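Blandine Millet
Feb 5, 2019

3.2 Small objects of the desk and the shelf

The second group in our study is the small household objects which are round and hollow. We put in this group the rolls of tape, the printed cups and tubes, and everything else that a person keeps near the hand and does not think much about. In the interviews at Fallbridge these objects were almost never named first. When we asked people what was on their desk, they spoke of the lamp, the papers, the computer. The tape came later, often only when we asked directly how they close a parcel.

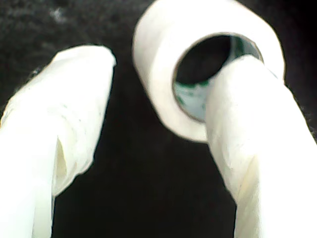
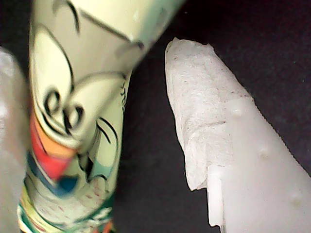

Figure 2. Objects of the second group: a roll of tape (first picture) and a cylindrical object with printed cartoon artwork (second picture).

For the coding we followed the scheme of Grosberg, with one change. In the original scheme each object receives a single class, according to its main use. This works well for a kettle or a hammer, but it works badly for a cup. A cup that has held pencils for many years is a container of the desk, even if it was bought for drinking. We therefore gave each object two classes, one for the use it was made for and one for the use it has now. In 73 cases the two classes were different. Most of these cases were cups, tubes and boxes with a printed surface.

The print seems to matter. Several persons told us that they had kept a container only for its drawing, and that they looked for a use afterwards. One woman had moved house with the same cartoon cup since her school years and could not say what was in it. Plain containers were thrown away more easily - they were replaced when something better was found, and the owners did not remember them well in the second interview.

The roll of tape shows a different behavior. It has no second use while there is still tape on it, and it is not kept for its look. However, it moves more than any other object of the group. It is carried from the desk to the kitchen, from the kitchen to the hall, and it is rarely returned. In the diaries which were filled in June, the tape was the object most often written down as "searched for". Iyengar proposes to call such things traveling objects, and we take this word here, although in our homes the travel was short and usually ended in the same drawer.

We must mention one limit. The list of 400 objects was prepared before the visits, and it had a single line for "tape" of all kinds. Wide tape for packing and narrow tape for paper were counted together. Some homes keep them in separate rooms, and our data cannot show this. For the Osia homes, which were visited last, we added a free line under each object, and the answers written there are discussed in Section 4.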